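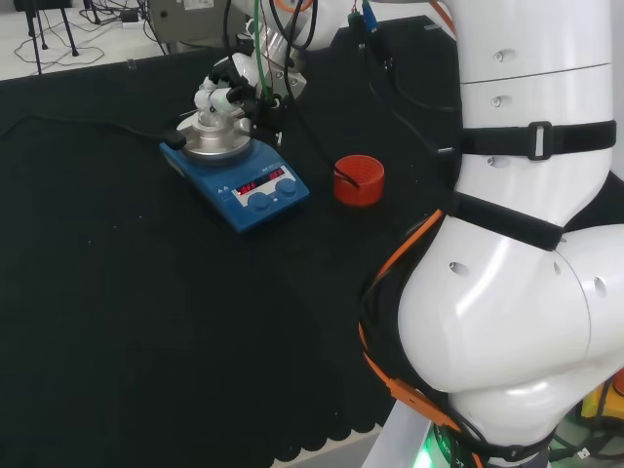 Section 4. Setting up the hotplate stirrer

This is the fun part of the Clovine bench kit! Once the stirrer is in place you can dissolve, warm and mix without standing there with a glass rod, and most people have it running well before their coffee is ready. Read sections 4.1 to 4.3 through once before you plug anything in.

4.1 Choosing the spot

1. Pick a level table that doesn't wobble. Push down on each corner to check.
2. Spread the black cloth flat and smooth out any folds where the unit will sit. A dark background makes cloudy or pale liquids much easier to judge from the side.
3. Set the stirrer down with the control strip toward you. It can sit at an angle if that suits your reach – the feet grip just as well.
4. Leave 12 inches clear behind the top plate, and keep paper towels well out of that area.

CAUTION: The cloth is for use under the unit only. Never lay it over the top plate, even when the power is off.

4.2 Power

1. Turn both blue knobs fully counterclockwise.
2. Push the plug of the black cord into the socket at the end of the housing until it seats. It takes a firm push.
3. Run the cord across the table away from the metal plate and out to the wall outlet.
4. Switch on. Both red displays light up.

NOTE: If only one display lights, switch off, wait 2 minutes and try again. If it still stays dark, go to section 9.

4.3 First run with plain water

Please do this one with water, even if you've used a stirrer before. You get a feel for the knobs, and it really is a pleasure to watch that first little whirlpool open up.

1. Fill a flat-bottomed glass beaker halfway with tap water.
2. Slide the stir bar down the inside wall. Don't drop it in.
3. Center the beaker on the round plate.
4. Bring the speed up slowly until you see a dimple in the surface, then a little more.
5. Set the heat to 40 °C and leave it alone. The reading may climb past the mark and come back down.
6. Turn the heat to zero first, then the speed.

CAUTION: The plate stays hot long after the heat is off. It looks exactly the same hot or cold. Metal this shiny gives you no hint at all, so treat it as hot.

If the bar rattles or jumps, turn the speed right down, let the bar find the middle again and start over more gently.

4.4 Cups and small containers

A small cup is great for holding rinse water or spare stir bars. Stand it to the side of the unit, never on the plate. Cups with ribbed inner walls are harder to wipe clean, so rinse them right after use.

4.5 Putting it away

Unplug at the wall, let the plate cool, and wipe it with a damp cloth. Count your stir bars back into the tin (they love to stick to the sink strainer).

Reader comments

The water run is a great idea. I skipped it and splashed salt solution all over my sleeve.

Does the Gredum beaker set fit this plate? The big one looks wide to me.

Reply: It does, up to the 116 mm size. Center it carefully – we use that one all the time!

Could you add a page on oil baths?

Related sections

Section 3. Unpacking the Clovine bench kit
Section 5. Stir bars: sizes and care
Section 9. Display and power problems
Cilodgate glassware: cleaning and storage
Ansari balance: quick start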